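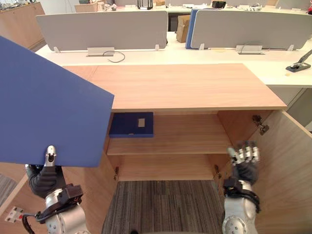 Office cabinets and desk storage: frequently asked questions

These are the questions we receive most often from people who are new in the Onuoha building. If your question is missing, please write to Efe Aliyu at the facilities desk.

Who can have a cabinet?
Every person with a fixed desk can have one low cabinet. If you share a desk, you also share the cabinet. Please agree with your desk partner which compartment belongs to whom.

What may I keep inside?
Paper, folders, boxes with a lid, a spare pair of shoes, your headphones. Food is allowed only if it is closed and dry. Please do not keep fruit there during holidays, we had flies in March.

How should I label my boxes?
Put a small label on the front side, where it can be read when the door is open. Write your name and the name of your team. A label on the lid does not help when the box is standing under a shelf.

Can I move the shelf?
Yes. First take everything out. Then lift the shelf a little at the front and pull it toward you. If it does not come easily, do not use force, ask Musa Ajayi. Never load one shelf with more than 8 kilos.

My door does not close properly. What can I do?
Check first that no box is standing too far forward. After this, look at the hinge. The screws become loose with time, and normally 2 small turns with a screwdriver are enough. If the door is hanging down or makes a scratching sound, leave it open and report it.

Can I put things on top of the cabinet?
Light things, yes. Please leave the top free in the evening, so that it can be wiped. Plants need a saucer.

Where do I put large flat boards and panels?
They should not lean on the desk partitions, which are only fixed at the bottom and can tip. Bring boards to the Zaltitz room on the ground floor. For a long board, please ask a colleague to take the other end.

May I move the cabinet to another place?
Only with Musa. It must be empty, and two people should lift it. Pushing it over the carpet damages the bottom edge.

What happens when I change desks?
You empty the cabinet before 16:00 on your last day at the old desk. Forgotten things go to the Cletus storeroom and stay there for around 40 days.

Can I order an additional shelf?
Yes, through the Woltico form. Please write the inside width of your cabinet, because we have 2 sizes in the building and they look almost the same.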